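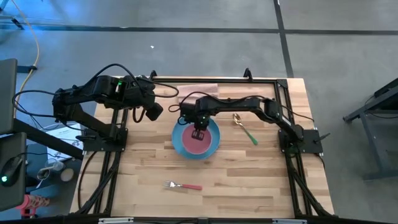 Setting up the Patthorpe cell for table laying takes most of a morning the first time and far less after that. Do the arms first and the tableware last. Before you power anything, check that both base plates are tight on the side rails of the frame and that the cables have enough slack to loop over the arms without pulling. With both grippers brought in over the table, as they are with one above the plate, a short cable will show itself at the elbow. Re-route it now.

What you need

Hex keys, a soft cloth, the Zotton controller with its key, and the tableware set: plate, bowl, fork, spoon, napkin.

Step 1. Home the arms

Clear the table. Switch on the left arm, wait for it to finish, then the right. Write both home values in the cell log. Our left arm reads 1383 and the right reads 2472. If either is more than 4 counts out, home it again before going on.

Step 2. Check the finger grip

Set the grip limit to 1000 in the Petersen menu. Put the bowl on the table and close the fingers on its rim, one inside and one outside. Look at the wrist camera view while you do it. The fingers should meet the rim squarely. If one touches early, loosen the two finger screws, shift it and tighten again. 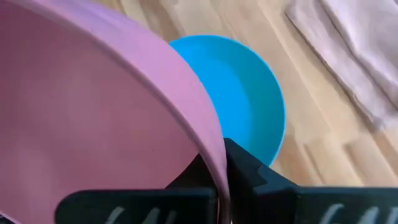

Step 3. Lay out the start position

Plate in the middle, bowl on the plate. Spoon in the bowl, handle towards you and to the right. The fork goes to the right of the plate with its tines pointing away from you, and the folded napkin beyond the plate. Bring the arms in level from each side and compare the layout with the overhead view.
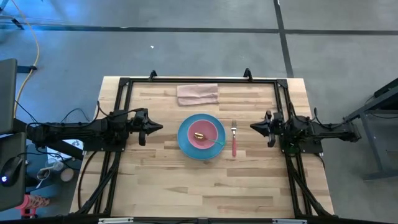 Start position, both arms level.

Save the position as "Midden start". The older programs look for that name and will stop without it.

Step 4. Test with the fork

The fork is the hardest piece to hold because the handle is narrow and slippery. Run the lift at quarter speed and stop it above the dishes. A slight tilt is fine. If the fork turns in the fingers, wipe the pads with a dry cloth and try again. Replace the pads if it still turns.

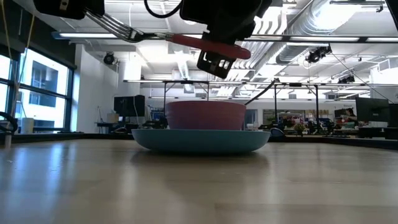 Step 5. Shut down

Put the piece down by jogging the arm, never by cutting the power. Park both arms, turn off the controller and take out the key. Wipe the table. The finger screws need checking again after the first full day of running.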